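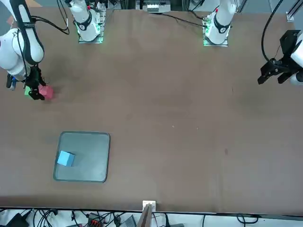 Figure 5.1 Two-arm cell with tray and coloured cubes on the table.

Chapter 5
Setting Up and Looking After a Two-Arm Cell

The cell used throughout this chapter is the training cell at Karam. It consists of two arms on separate base plates, one work table, a tray and a set of cubes. The task is a plain one: a cube is picked from the table and placed at a taught position. The parts are light and the moves are short, so most faults in the result can be traced to the set-up.

5.1 Base plates and table

Each plate is bolted down before its arm is fitted. Bolts are tightened crosswise in two passes and marked with a paint line across head and plate. A broken line at a later inspection shows that the bolt has turned. The arm is then fitted and the distance between the two bases measured at front and back. If the readings differ by more than 5 mm, the plates are slackened and squared again.

The work surface is wiped with a dry cloth before each session. Scuffs do no harm unless they can be felt with a fingernail.

5.2 Cables

Cables are the part of the cell most often neglected. A cable that runs from base to gripper must follow every joint to its limit without pulling tight. Move each joint by hand, arm unpowered, through its full travel and watch the slack at the wrist. Connectors at the base are checked for seating after the plate has been moved for any purpose.

Loose cable on the floor side of the table should be gathered and tied, leaving enough length to lift a base clear for repair. At Karam the cable inspection is repeated every 336 running hours, and the result is entered in the cell log together with the joint at which any wear was found.

5.3 Gripper alignment

The fingers are closed on a cube and the cube is lowered to just above the placing surface. The gap is compared by eye along its lower edges.

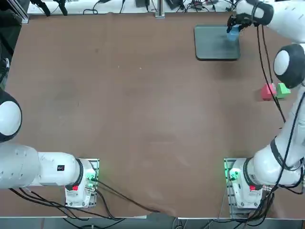
Hryhorii Kovalchuk objected to this method in a note on the first edition: "By eye is fine for a first pass. After that I want a feeler gauge under all four corners, or the error goes straight into the taught point." The objection is accepted. The gauge check is given in full in Section 5.6 and should follow any change of fingers.

A finger pair that has been replaced is cycled 12 times on an empty grip before a cube is offered to it. The closing position is read at the first and last cycle. Any drift between the two readings points to a loose finger screw, and the pair is removed and refitted before work continues.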